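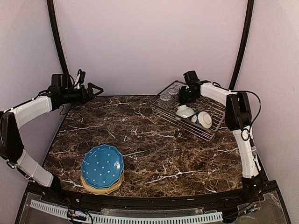 트릴게이트 마블 패턴 테이블 매트 (다크 브라운)

제조: 트릴게이트(Trilgate)
국내 공급: 덜렉스(Dullex)
분류: 테이블 커버 / 표면 보호재
판매 단위: 장, 롤

제품 설명

트릴게이트 테이블 매트는 기존 상판 위에 덮어 쓰는 표면 보호재입니다. 식탁, 작업대, 상담용 테이블, 매장 진열대에 사용합니다. 다크 브라운은 진한 초콜릿색 바탕에 밝은 황갈색 얼룩과 가느다란 흰색 결이 들어간 대리석 무늬입니다. 같은 시리즈로 라이트 그레이와 아이보리가 있으며 재질과 두께는 세 색상이 모두 같습니다.

무늬는 인쇄층에 들어 있고 그 위를 무광 투명층이 덮고 있습니다. 일반적인 사용으로 생기는 잔흠집은 투명층에 남으며 인쇄층까지 닿지 않습니다. 칼이나 송곳을 직접 대고 쓰는 용도로는 적합하지 않으니 재단 작업을 하실 때는 별도의 커팅 매트를 올려 주십시오.

규격

두께: 2mm
폭: 86cm
길이: 주문 재단 (1cm 단위)
재질: PVC, 무광 투명 코팅
뒷면: 미끄럼 방지 엠보싱
모서리: 직각 재단 기본, 라운드 재단 선택 가능
원산지: 제품 라벨 표기

폭이 86cm를 넘는 상판에는 두 장을 이어서 사용합니다. 이음매 무늬는 자동으로 맞춰지지 않습니다. 결 방향을 맞추고 싶으시면 주문서 비고란에 "무늬 연결"이라고 적어 주십시오. 무늬 연결은 같은 롤에서 연속으로 재단하며, 여유분이 필요해 주문 길이보다 원단이 더 들어갑니다. 추가되는 금액은 재단 전에 문자로 안내합니다.

색상 안내

모니터에 따라 실제보다 붉거나 어둡게 보일 수 있습니다. 롤마다 결의 굵기와 얼룩의 분포가 조금씩 다르고, 추가 주문분은 처음 받으신 제품과 무늬가 이어지지 않습니다. 여러 테이블에 같은 느낌으로 깔 계획이라면 한 번에 주문하시는 편이 좋습니다. 샘플 조각은 색상별로 한 장씩 신청할 수 있습니다. 샘플은 크기가 작아 전체 무늬를 확인하기는 어렵고 색과 촉감을 보는 용도입니다.

설치 방법

1. 상판의 먼지와 기름기를 닦고 완전히 말립니다.
2. 매트를 펼쳐 실온에서 8시간 이상 둡니다. 말려 있던 자국은 대부분 이때 펴집니다. 겨울철에는 하루 정도 두십시오.
3. 한쪽 모서리를 상판에 맞춘 뒤 반대쪽으로 천천히 내려놓습니다.
4. 마른 천으로 가운데에서 바깥쪽으로 밀어 공기를 뺍니다.
5. 남는 부분은 쇠자를 대고 칼로 여러 번 나누어 긋습니다. 한 번에 자르려고 힘을 주면 단면이 비뚤어집니다.

접착제나 양면테이프는 권하지 않습니다. 떼어낼 때 상판 도장이 함께 벗겨질 수 있습니다. 매장처럼 테이블을 자주 옮기는 곳에서는 모서리 네 군데에만 재사용 점착 패드를 붙여 고정하십시오. 유리 상판에 설치하면 물기가 사이에 갇혀 얼룩처럼 보일 수 있습니다. 이 경우 매트를 걷어 양쪽을 닦고 말린 다음 다시 까시면 됩니다.

관리

평소에는 물에 적신 부드러운 천으로 닦습니다. 기름때에는 중성세제를 묽게 타서 사용하고 마른 천으로 마무리합니다. 아세톤, 시너, 염소계 표백제는 투명층을 녹이거나 변색시킵니다. 유성펜 자국은 소독용 알코올을 천에 묻혀 짧게 닦아내되, 먼저 구석에서 시험해 보십시오.

뜨거운 냄비나 다리미를 바로 올리지 마십시오. 커피잔 정도는 괜찮지만 전기포트와 전골냄비에는 받침을 쓰셔야 합니다. 고무발이 달린 기기를 같은 자리에 오래 두면 자국이 옮을 수 있습니다. 이렇게 생긴 이염은 닦이지 않으며 교환 대상에 들어가지 않습니다. 창가에서는 직사광선 때문에 황갈색 부분이 먼저 옅어집니다.

주문과 배송

결제 확인 후 재단에 들어갑니다. 오전 11시 전에 확인된 주문은 당일 재단하고, 이후 주문은 다음 영업일로 넘어갑니다. 11월에는 재고 조사로 라운드 재단 접수를 며칠 중단하며 날짜는 공지란에 올립니다.

길이 120cm 이하는 지관에 말아 택배로 보냅니다. 그보다 긴 제품도 말아서 발송하지만 지관이 굵어 무인 택배함에 들어가지 않습니다. 접어서 보내 달라는 요청은 받지 않습니다. 한 번 접힌 선은 펴지지 않습니다.

30장 이상 주문은 별도 견적입니다. 테이블 치수표와 납품 희망 시기를 함께 보내 주시면 담당자 유디트 살라이(Judit Szalai)가 회신합니다. 치수표에는 상판의 가로, 세로와 모서리 모양을 적어 주십시오. 타원형이나 배선 구멍이 있는 상판은 종이 본을 떠서 우편으로 보내셔야 합니다.

교환 및 반품

주문 치수와 다르게 재단된 제품, 인쇄 불량, 운송 중 찢어진 제품은 새로 제작해 드립니다. 받으신 상태 그대로 사진을 찍어 문의란에 올려 주십시오. 고객이 잘라낸 뒤에는 치수를 확인할 수 없으니 자르기 전에 먼저 재어 보시기 바랍니다. 재단 오차는 길이 기준 5mm까지 정상으로 봅니다. 재단이 끝난 제품은 단순 변심으로 반품할 수 없고, 샘플 조각은 회수하지 않습니다.

함께 주문하는 제품

재사용 점착 패드 (4개입)
클랄콤(Clalcombe) 중성 표면 세정제
모서리 라운드 재단 추가
색상 샘플 조각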